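Gripper comparison at the kitchen station: first results from Mikum

10 January 2024

In December we started to compare two grippers for our household tasks, the Gruvon and the Perach. Both were mounted on the same arm and driven by the same Sugawara controller, so the only thing that changed between the runs was the hand itself. Each gripper made 123 attempts. The work took longer than we planned, mostly for reasons of calibration, and I would like to share what we know so far.

The Gruvon has two flat fingers with soft pads. It closes slowly and holds well. With cups and small bowls it lost only 3 objects in the whole series. The Perach is narrower and its fingertips are thin, almost like a spatula. It is less comfortable with heavy things, and we had to lower the speed of the arm when it carried a full cup.

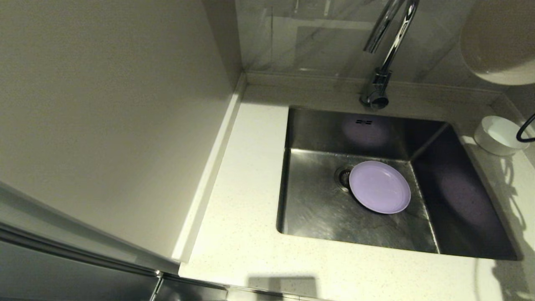

For both grippers the most difficult task was to pick up flat objects from a low place. On a table the arm can push a plate until it stands over the edge, and then one finger goes under it. In a sink there is no such edge. The lavender plate lies on the floor of the basin, its lip is shallow, and the drain is directly beside it, so the finger has to find the rim without going into the strainer. The Perach did this clearly better. The Gruvon often pressed the rim down and slid away from it.

We also learned something about the cameras. Brushed steel gives reflections which the depth camera does not like, and a colored plate makes it worse, for the walls of the basin take a little of its color. Our first segmentation model believed that the plate was bigger than it is. We added 3000 new training images with different lamps, and after this the error at the rim became small enough for the thin fingertips. For the wide pads of the Gruvon it made less difference.

The controller gave us one problem. When the wrist turned close to the faucet, the Sugawara stopped the arm too early, and we lost 25 attempts in this way. We repeated all of them with a smaller safety zone.

For the next month we keep the Perach on the arm for plates and the Gruvon for everything with a handle. A test with cutlery is in preparation. Teams who want to use our task list or the recorded forces can write to the lab address, and we will send the files with a short explanation of the format.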